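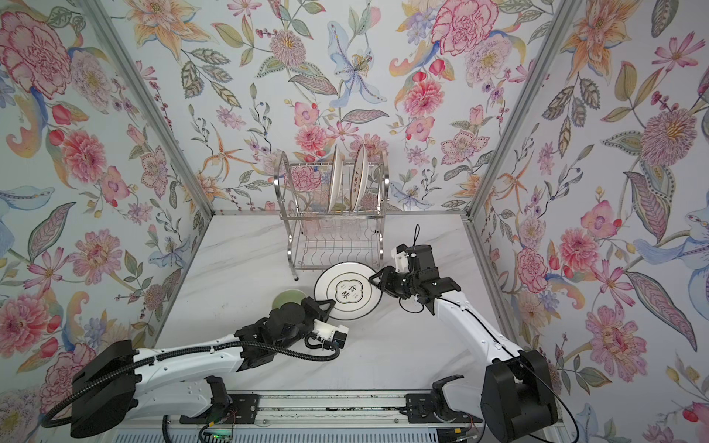
White marble counter and steel dish rack, with floral panels behind.

Larken Street Residents' Association
Minutes of the regular meeting, 9/17/25
Shared kitchen and dining room, ground floor

The meeting opened at 7 p.m. The chair ran the meeting and the secretary took notes. Quorum was met. The June minutes were approved with one correction: the bike room door opens to the courtyard, and the minutes had it opening to the street.

1. Water shutoff
Building management has confirmed that the water will be off for one day while the main valve is replaced. Wodov Plumbing will do the work. Notices will go under every door a week ahead. A resident on the third floor asked for a large-print copy and the secretary will make one. Residents should fill a few pitchers the night before and leave all taps closed.

2. Courtyard trees
The two maples by the east wall need pruning. Bagheri Tree Service looked at them in August and said the lower limbs are touching the gutter. Their written quote has not come in. The chair will call them again. Several people asked that the bench be moved while the work is going on. Agreed.

3. Bike room
There are 40 hooks and all of them are taken. At least 8 bikes have flat tires and have not moved since last winter. Tags will go on every bike by the end of the month. Bikes with the tag still on after 100 days will be moved to the basement cage. One resident objected to the basement because of the damp. The motion was changed to say bikes will be kept off the floor. Passed, three opposed.

4. Package deliveries
Boxes are still being left on the stairs. The Pluria locker system was discussed again. Some residents like it and others do not want to use a phone to pick up mail. No vote was taken. The secretary will ask whether the lockers can be opened with a key code, and what the yearly fee is after the first year.

5. Kitchen use
The sign-up sheet is back on the inside of the pantry door. Please wash and put away your dishes the same night. The large stock pot is missing and should be returned, no questions asked. A request to lend the folding chairs outside the building was turned down.

6. Fall potluck
It will be held in the dining room on a Sunday in October, date to be posted. Roughly 7 households have said they will cook. Label anything with nuts. Setup starts at three.

7. Other business
The hall light outside 2C is flickering again. Management has been told. The recycling pickup has moved to the morning, so bins need to be out the night before.

The meeting closed at 8:25 p.m.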